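Getting Scuffs, Wax and Crayon Off Painted Wood

2018-02-08
Posted by Yasaman Dehghan in Cleaning

Painted wood turns up all over the house: toy blocks, stool legs, drawer knobs, picture ledges, the step in front of the sink. It marks easily, and most of the damage I see comes from people scrubbing too hard with the wrong thing. Start with the mildest method and move up only if the mark is still there.

Before you start

Find out what kind of paint you have. Put a drop of rubbing alcohol on a cotton swab and rub it on a spot that doesn't show. If color comes off on the swab, the paint is probably latex, and you should stay away from alcohol for the rest of the job. If nothing comes off, it is probably oil-based and can take more.

If the paint is old and chipping, stop and test it for lead first. Kits are sold at any hardware store. Don't sand it dry and don't give it to a child to play with in the meantime.

Everyday dirt

Mix a teaspoon of dish soap into 2 cups of warm water. Dip a cloth, wring it out hard, and wipe with the grain. Go over it again with plain water and dry it right away. Never leave wooden things to soak. Water gets in at the corners and end grain, the wood swells, and the paint lets go in flakes a week or two later.

For grease near a stove, leave the damp soapy cloth on the spot for a minute before wiping. A soft toothbrush works in grooves.

Dark scuffs

Dark scuffs are usually rubber or another paint that has rubbed off on top. They are not in the wood. Try these in order:

A clean white pencil eraser, used lightly.
A dab of plain white toothpaste (no gel) on a damp cloth.
A melamine sponge, barely wet, with almost no pressure.

The melamine sponge is a very fine abrasive. On glossy paint it will leave a dull patch if you lean on it. On flat paint it does less harm, but strong reds and blues will show a lighter spot. Check the sponge as you go. When it picks up the color of the paint, quit.
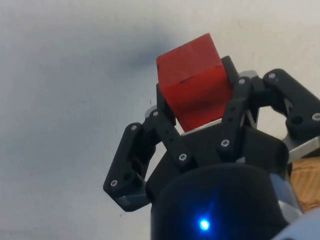
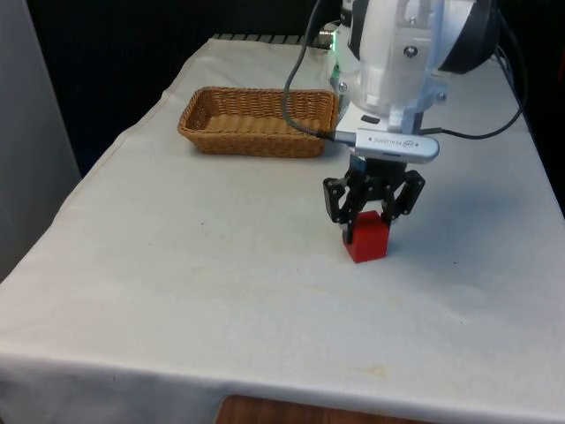
Crayon and candle wax

Let wax harden fully. Ice in a plastic bag speeds this up. Lift off what you can with the edge of an old plastic card, holding it nearly flat. For the film that stays behind, warm it with a hair dryer on low, keep the dryer moving, and blot with a paper towel. Change the towel often or you will just spread it around.

Crayon color sometimes stays after the wax is gone. A little baking soda on a damp cloth takes care of most of it. Rinse well, as baking soda dries to a white powder in corners.

Sticker glue

Rub in a few drops of cooking oil and wait 15 minutes. The glue rolls up under your thumb. Wash off the oil with the soap mix afterward. Commercial removers are faster but many of them soften paint, so read the label and try the hidden spot first.

Touching up

If bare wood shows, cleaning won't help and you need paint. Sand the edge of the chip with 200 grit or the nearest you can buy (220 is common) until you can't feel a ridge. Wipe off the dust. Put on two thin coats with a small brush and let the first dry overnight. For toys, use a paint labeled safe for toys once cured, and give it the full curing time on the can. Dry to the touch is not cured.

Matching an old red is harder than matching white or gray. Red fades unevenly, and a fresh dab of the original color can look too bright. Take the piece to the paint counter and have them scan it on the side that got the least sun. If the match is still off, repaint the whole face out to the edges.

Storing painted pieces

Keep them somewhere dry, out of direct sun, and don't pack them face to face while new paint is under a month old. It will stick. Wax paper between layers is enough. Cardboard boxes are better than sealed plastic tubs in a damp basement.

Comments

Bijan Sharifi: The oil worked on price stickers on a painted stool. Took two rounds. Does it matter what kind of oil?

Yasaman Dehghan: No, whatever is in the kitchen. Just wash it all off, or the next coat of paint won't hold.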